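Chapter 6
Showing the Robot What to Do

What this chapter covers
Guiding an arm by hand
Driving an arm from a distance
What gets written down during a demonstration
Choosing a first task
Good and bad demonstrations

Before you start
You should be able to name the joints of a six-joint arm and explain what a joint angle is (Chapter 2). You should also know the difference between position control and force control (Chapter 4). If you skipped the section on gripper types in Chapter 5, read it now.

6.1 Two ways to demonstrate

In Chapter 5 you moved an arm by writing out its positions one at a time. That works well when the parts always arrive in the same spot. It works badly on a kitchen table, where a cup may be anywhere and may be turned over or sitting inside something else. Writing a program for each arrangement would take longer than clearing the table yourself.

A demonstration is a different kind of instruction. A person makes the arm do the job while a computer records what the arm did and what its sensors read at each moment. Later, those records are used to build a control program, often called a policy, that picks the next motion from what the sensors report.

There are two common ways to give a demonstration.

The first is hand guiding, also called kinesthetic teaching. The arm's motors are set so that they hold up the arm's own weight and very little else. The teacher takes hold of the wrist and moves it through the task. Hand guiding is easy to learn. Most students can pick up a block on their second or third try. Its main drawback is that the teacher's hands and body are close to the work, where they can block a camera or bump the table. It is also tiring on a large arm.

The second is remote control, or teleoperation. The teacher stands or sits away from the arm and uses an input device. This may be a joystick, a handheld controller tracked in space, or a smaller copy of the arm called a leader. The real arm, the follower, copies the motion. Teleoperation keeps the teacher out of the camera's view, and what the cameras record is close to what they will see when the arm runs alone. The cost is in feel. Unless the system sends force back to the input device, the teacher cannot tell by touch whether the fingers have closed on the rim of a cup or are pressing on the table.

You will try both methods in Lab 6. Compare the recordings before you decide which you prefer.

6.2 What gets recorded

A single demonstration from start to finish is called an episode. At a recording rate of 10 samples per second, an episode that lasts 20 seconds holds 200 samples. Each sample usually contains the following.

Joint angles, one for each joint
Gripper opening
The command sent by the teacher
One picture from each camera
A time stamp

The joint angles and the command are stored separately because they are seldom equal. The command is where the teacher asked the arm to go. The joint angles are where it was. On a slow arm the gap can be large, and a policy trained on the wrong one of the two will lag or overshoot.

Time stamps cause more trouble than any other item on the list. If the camera clock and the arm clock disagree, the picture will show the gripper in one place while the joint angles put it in another. Check the clocks at the start of each session. A simple test is given in Section 6.5.

6.3 Choosing a first task

A good first task is short, can be reset by one person, and does no harm when it fails. Picking up plastic tableware meets all three conditions. Cups and bowls are light and cheap, and their rims give the fingers an edge to work with.

They also raise a real question, which is how to grasp them. A gripper can close around the outside of a cup if its fingers open wide enough. It can pinch the wall, with one finger inside and one outside. Or it can reach into the cup and press outward. Each grasp calls for a different approach path, and a set of demonstrations that mixes them without a plan is harder to learn from than one that does not.

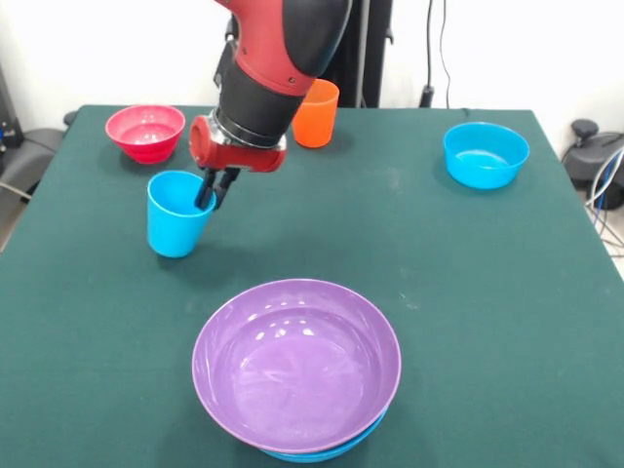
By Diarmuid Buckley, Furnon Teaching Laboratory, Plaltdale

Look at where the fingers are in Figure 6.1. They are down inside the open top of the light blue cup, near the rim. A camera placed as this one is gives a fair view of the cup and the gripper together, but the arm covers part of the orange cup behind it. A second camera on the other side would help there.

Notice too that the purple bowl is stacked on a blue dish, and that only a thin edge of the lower dish shows. A teacher who knows the lower dish is there may act on that knowledge. The policy has only the sensor readings to go on. As a rule, do not use information in a demonstration that the sensors cannot supply.

6.4 How many demonstrations?

The class at Brernville recorded 128 episodes of a cup task in January. Four were thrown out for clock errors, leaving 124. That was enough for one cup starting in one half of the table. When Sheehan's group at the same school let both cups and all the bowls start anywhere, they planned for 2000 episodes and split the recording among several teachers.

Review questions
1. Why are the teacher's command and the joint angles stored separately?
2. Name one advantage and one drawback of hand guiding.
3. Write a reset procedure for the table in Figure 6.1 that one person can carry out between episodes.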